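Crochets adhésifs Potano, lot de 7 - avis du service logement

Dans le cadre du renouvellement du petit équipement de la résidence Buzatu, le service logement a examiné plusieurs systèmes de fixation sans perçage. Le règlement intérieur interdit en effet de percer les cloisons, et la remise en état des murs pèse chaque année sur le budget d'entretien.

Le lot Potano, distribué par Skekudance, a été retenu pour un essai de 4 mois dans les chambres du bâtiment Gorbridge. La pose ne demande aucun outil : la surface est dégraissée, le film retiré, puis le support maintenu sous pression. La notice, trop succincte, omet de préciser le délai à respecter avant la mise en charge.

Sur peinture lisse, la tenue a été jugée satisfaisante pour une charge de 400 grammes. Sur crépi, le produit est à proscrire. Au retrait, l'adhésif laisse parfois un léger voile, qu'un chiffon imbibé d'alcool ménager fait disparaître. Mme Paraschiva Coman, responsable de l'intendance, regrette par ailleurs que les motifs ne puissent être choisis à la commande.

Le service émet un avis favorable, avec réserve sur la notice. Une commande de 155 lots sera passée en avril.
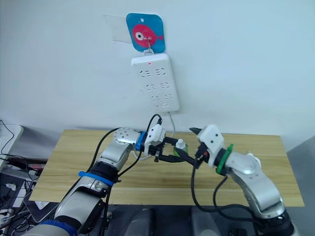
Les demandes de dotation sont à déposer à l'accueil de la résidence, accompagnées du numéro de chambre.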